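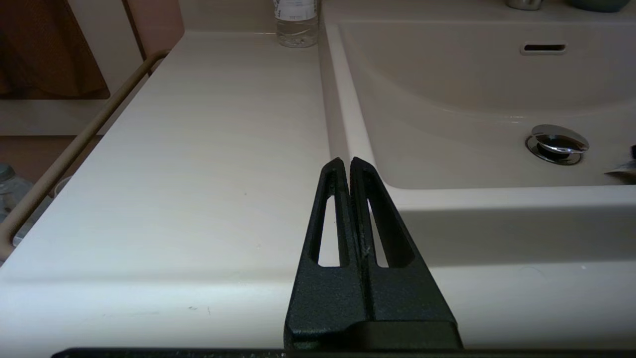
The Jomside fingers over the bathroom counter, wrist camera view.

I have been meaning to write up the Jomside teaching kit since February, when it arrived in a carton with far too much foam and a quick start card folded like a road map. I've lived with it long enough now to have opinions, so get yourself a coffee, because I do tend to go on.

The kit is for people who already own a small arm and want to show it chores by example. You get a pair of fingers, a wrist camera, a hand controller you hold like a fat pen, and a copy of the Oston recording software. You squeeze the controller, the fingers squeeze. You move your hand, the arm moves. Every run is saved as a demonstration, and when you have enough of them you train on the pile and let the arm have a go by itself.

My chosen chore was the bathroom counter. I wanted the arm to pick up whatever had been left beside the sink and put it away, which sounds like nothing until you try to do it through a controller with your elbow in the air. White counter, white basin, a rounded rim between the two and a shiny chrome stopper down at the bottom. It's a mean little test for a camera, and I mean that fondly!

Let me start with the fingers, which are my favorite part. They are slim, matte black and speckled, with long openings cut through them, and when they're closed you can still see a bit of the countertop through the gaps. I didn't think I'd care about that, but when you are creeping up on a bottle cap from above it really does help to have that little window. The rounded tips are gentle too. I have bumped the sink rim more times than I'd like to admit and haven't found a scratch on the porcelain. They do spend a lot of time in the lower middle of the camera view, so anything right under the wrist is hidden until you back off a bit.

The controller took me longer to like. For the first 2 evenings I moved like somebody wearing oven mitts (the default speed setting is far too eager, turn it down before you do anything else). Once I had it slowed to the second notch, my hand settled and I started enjoying myself. There's a tiny buzz when the fingers meet something firm, and I wish it came in stronger on soft things. With a washcloth I was mostly guessing.

Oston is plain but dependable. It lost one session in all this time, and that was my own fault for pulling the cable. You can trim the fumbling off the front of a run, mark a bad one and skip it later, and the playback is smooth. The manual suggests 300 demonstrations for a chore like mine, and I grumbled, and then I did them, an armful every night with the radio on. The free storage stops at 1000 runs. I'm nowhere near it, though a busier household might be.

And the results? Good with the water bottle, even when I'd moved it along the back of the counter. Fair with a metal cup. Poor with anything small and shiny near the drain, where it dithers back and forth until I take over. I suspect my demonstrations more than the kit, as I dither there too.

I tried the Ilbridge set at a friend's place before buying, and its handle is more comfortable, but the fingers are chunky and I couldn't see past them. The Nnaji clamp I use to hold my arm in place fits the Jomside cable guides nicely, if you happen to own one.

A few grumbles before I stop. The cable is short for a bathroom with one outlet. The wrist camera gets confused by glare in the morning, so I record after supper with the overhead light on. The replacement finger pads are sold only as a pair, and mine were out of stock when I looked.

I'd buy it again, and I'm already planning to try it on the kitchen drainboard next.

Score: 9 out of 10, with the missing point going to that cable.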